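# Moving a shop to a new platform: speaker notes

Slot after the coffee break, so speak louder for the first minute. Water on the left. Dzintra changes the slides, I only nod to her.

**Opening**

Good morning. My name is Chandrasekhar Mudaliar and I build online shops at Grerkado. Today I speak about one job only, the move of the Mogensen shop from their old system to a new one. Mogensen sells kitchen goods, and they agreed that I tell you also the parts which went badly.

(Ask: who has moved a shop before? Wait for hands. Do not comment on the number.)

**Slide 2: what we started with**

The old shop had nearly 4000 product pages. When we looked at the sales, 400 of these products brought almost all of the orders. Many others were sold out for years, but the pages were still open and Google still sent people to them.

The owner wanted to keep everything. I understand this wish. She had written many of the texts herself, in the evenings. We agreed to move 1000 products first and to decide on the rest after the summer.

**Slide 3: the addresses**

Say this part slowly.

Every old page has an address. If the address changes and you do not send the visitor to the new one, he sees an error page and goes to another shop. We made a list in a spreadsheet, old address in one column, new address in the next. Dzintra Lill checked it by hand and found 38 lines where the new address was wrong. Most of them were colour versions of the same product.

For a closed product, we sent the visitor to its category. We did not send him to the home page. People who look for a cake tin do not want to begin again from the front door.
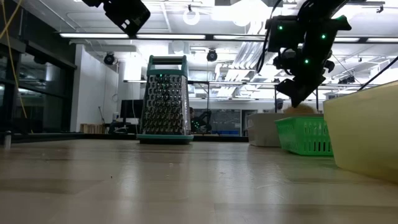 **Slide 4: filters and search**

In the old shop the customer could filter by price and by brand. The questions in the Mogensen mailbox were about other things: does it go in the dishwasher, does it fit in a drawer, can I buy the lid alone. So we added fields for these, and filling them in took longer than all the programming. If you plan a move, put this work in the offer as a separate line. I did not, and we paid for it.

For the search we used Ilar, which was already connected to the stock list. It did not know plural words at the beginning. "Peeler" gave results and "peelers" gave nothing. We found this two days before opening.

(If somebody asks about the price of Ilar: talk after, not from the stage.)

**Slide 5: the opening day**

We opened in June, at 6 in the morning. Payment worked. The confirmation e-mails did not, because the sender address was still the one from the test shop. A customer telephoned to ask if her order was real. We corrected it before lunch and wrote to each buyer.

Please place a real order, with a real card, from a telephone, before you open. Then check the mailbox.

**Slide 6: what I would change**

- Close the dead products before the move.
- Ask the client for the customer questions in the first week.
- Let one person own the address list.

Dromari is our next move, a smaller shop, and we have started there with the list of addresses.

**Questions**

Ten minutes. Repeat each question into the microphone. If there is none, ask Dzintra to tell about the colour versions.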